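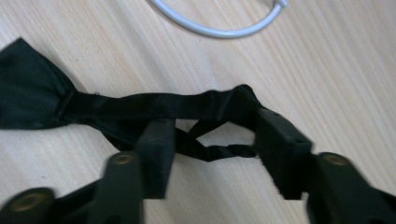 Normen für handgeführte Greifer brauchen eine Abnahmeregel

Meinung, Juli 2018

Wer Vorführdaten für die Automatisierung textiler Handhabung einkauft, erhält in der Regel ein Datenblatt mit Bildrate, Auflösung und Anzahl der Durchgänge. Über den Zustand der Greifbacken, die Lage der Kabel und die Definition eines abgeschlossenen Vorgangs steht darin meist nichts. Ich halte das für den eigentlichen Mangel der gegenwärtigen Praxis. Er lässt sich beheben, ohne dass auf eine internationale Norm gewartet werden muss.

Biegeschlaffe Teile sind der ungünstigste Fall. Ein Metallwürfel liegt in der Ablage oder er liegt nicht darin. Bei einem Band, einer Schleife oder einem Gurt gibt es Zwischenzustände: Das Teil berührt den Haken, hängt aber nicht frei; es hängt, ist aber verdreht; es bleibt beim Öffnen an der Backe haften. Zwei Bearbeiter, die denselben Durchgang bewerten, kommen ohne schriftliche Vorgabe zu verschiedenen Ergebnissen.

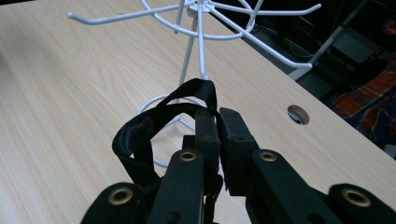
Der Prüfleitfaden, den der Arbeitskreis Fekari im März in Umlauf gegeben hat, geht hier einen vernünftigen Weg. Er verlangt, dass das Zielkriterium vor dem ersten Durchgang in einem Satz festgelegt wird, und zwar bezogen auf den Endzustand bei geöffnetem Greifer. Für Aufhängevorgänge heißt das: Das Teil wird ausschließlich vom Haken getragen, und beide Backen sind vom Material gelöst. Was während der Bewegung geschieht, wird gesondert erfasst — als Merkmal des Durchgangs, ohne Einfluss auf die Abnahme.

Gegen diese Trennung wird eingewandt, sie belohne unsaubere Bewegungen. Der Einwand überzeugt mich nicht. Im Bestand der Firma Vutby mit 3.443 Durchgängen wurden Bahnfehler und Zielfehler lange in einem einzigen Feld geführt. Bei der Nachprüfung ließ sich für 202 Durchgänge nicht mehr klären, welcher der beiden Fälle gemeint war. Diese Daten sind für eine Ursachenanalyse verloren, gleichgültig wie streng die ursprüngliche Bewertung war.

Schwächer ist der Leitfaden beim Arbeitsplatz. Er schreibt eine freie Arbeitsfläche vor, sagt aber nicht, wie weit diese reicht und ob Zuleitungen dazugehören. Bei beidhändiger Arbeit führt von jedem Greifer eine Leitung weg, und deren Verlauf wirkt auf Haltung und Reichweite der bedienenden Person zurück. Ein Leitungsplan gehört deshalb in die Dokumentation, ebenso die Standposition des Gestells relativ zur Tischkante.

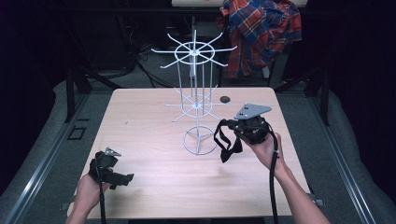

Beidhändiger Arbeitsplatz mit weißem Drahtständer; am rechten Greifer hängt ein schwarzes Stoffband.

Ungeregelt bleibt auch der Hintergrund. Ó Súilleabháin Systems fordert in der eigenen Werksvorschrift einen neutralen Vorhang hinter jedem Tisch. Ich würde darauf verzichten. Kleidung, Stühle und Kabel gehören zur späteren Einsatzumgebung, und eine künstlich bereinigte Umgebung verschiebt das Problem nur in die Inbetriebnahme. Vorzuschreiben wäre allein, dass der Hintergrund innerhalb einer Serie unverändert bleibt oder jede Änderung vermerkt wird.

Am dringendsten ist eine Regel für die Backen. Beläge verschleißen, Kanten nehmen Schaden, und schwarze Teile auf schwarzen Belägen erschweren jede nachträgliche Beurteilung. Getgate sieht eine Sichtprüfung nach jeweils etwa 20 Durchgängen vor, bei leerem und geöffnetem Greifer über der Arbeitsfläche.
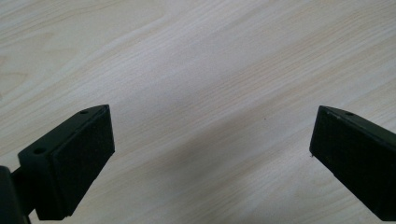
Das Intervall ist diskutabel, das Verfahren nicht. Zu protokollieren sind Belag, Kanten und sichtbare Verschraubungspunkte, jeweils für links und rechts getrennt. Ein Befund führt nicht zwingend zum Austausch. Er muss aber der Serie zugeordnet sein, in der er festgestellt wurde, sonst ist ein späterer Haftungsfehler am Material keiner Ursache mehr zuzuweisen.

Der Aufwand dafür bleibt gering — 2 Minuten je Prüfung sind nach meiner Erfahrung ausreichend. Abnehmer sollten das Protokoll zur Lieferbedingung machen und Bestände ohne Backenprotokoll als ungeprüft einstufen. Für die nächste Fassung des Leitfadens habe ich einen entsprechenden Änderungsantrag eingereicht, zusammen mit einem Formblatt für Leitungsplan und Gestellposition.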